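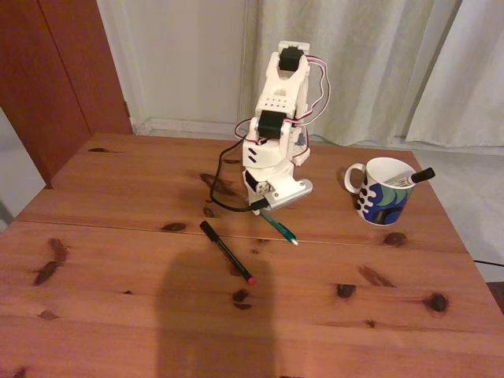

Gilleck Bench Robotics Club | Equipment and Budget

October 3, 2025

The second arm is on the table, so the spending plan for the winter can be written down with fewer guesses in it than the August version had.

That version allowed $2000 for the year. It assumed one purchased arm from Allitz, a spare gripper, a power supply and a small reserve. The quote came back with shipping and a required controller listed separately, and the total took up most of the allowance before a single spare part was on the list. We went with printed arms instead. The design is our own reworking of the Brastell plans, with a longer link and a wider foot plate.

Cost so far for the second arm is $419. Servos are the largest part of that by a wide margin. Filament hardly registers. The line I underestimated was wiring: extension leads, connectors, and a crimping tool that closes properly. I had put all of it under "misc." and it now has its own row in the sheet.

Servos should be bought in one order. We bought ours in two, paid shipping twice, and got units with slightly different output splines, so the horns do not interchange. The next order is for 12, enough for another arm plus spares. Shahbazi has a price break at that quantity and the lead time is roughly 5 weeks, which sets the date for everything else. If the order slips, printing can go ahead but assembly cannot.

Not yet bought:

Bench power supply with adjustable current limit. The wall adapter is adequate for one arm moving slowly. I would not run two from it.
Clamps or a drilled base board. The foot plate alone will not be enough once the arm is lifting anything at full reach.
Cable sleeve and clips. The servo leads run outside the links and need slack at each joint, but loose loops are going to catch on something eventually.
Second USB adapter.

Deferred: force sensing, any kind of camera, and the metal gearbox version of the base servo. The last one is tempting. It costs almost three times as much as the plastic one and needs a different bracket, so I want more hours on the current part before deciding.

I have also added a replacement line at ten percent of the parts cost per year. There is no data behind that figure yet. It will be adjusted when the first gear strips.

The sheet is in the shared folder under Gilleck, second tab. Prices are without tax.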